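From: Mali Samuel
To: Sayce Hand Dyers list
Date: December 18, 2022
Subject: Re: Madder going brown on me

Caradog Bevan wrote:
> I've tried the madder again on the Ullon wool and it has come out
> the colour of a brick wall in the rain. Same recipe as July, same
> pot. Is it the water? Ours is very hard up here. Also, does anyone
> wash their skeins by machine afterwards, or is that asking for felt?

Oh Caradog, I love a madder puzzle! I've been at this plant for years and it still surprises me every single time.

My money is on heat. Madder likes hard water (I add a pinch of chalk to mine, so you're lucky there), but once the pot gets much past hand-hot the browns start coming out of the root and they swamp the red. I keep mine just below the point where it steams properly, for 2 hours, then leave the wool in overnight with the lid on. If you can bear to wait, soak the chopped root in cold water the day before and throw that first water away. It takes off a lot of the yellow and what's left is a really glowing orange-red.

How much root are you using? For 200 grams of wool I use the same weight of root, and then the second bath gives me a lovely coral, and the third a sort of peachy pink that I like best of all. Don't tip anything out until you've had three goes at it!

As for the machine, yes, I do it, but only for the superwash sock yarn, tied loosely in four places, in a net bag, on a cold wash with the spin turned right down. Proper woolly wool I still do in the sink with a drop of Elleteo soap and no rubbing. I leave the washer door wide open between loads so the drum can air.

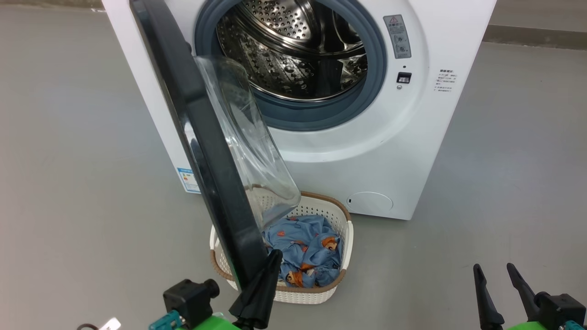 Caradog says he tried the Tidura root once as well and found it weaker than the stuff from Sayce, so if anyone has used both on the same fleece I'd love to see the two side by side.

I'm putting a fresh pot on after Christmas and will post samples to anybody who wants them, just send me your address off list.

Happy dyeing,
Mali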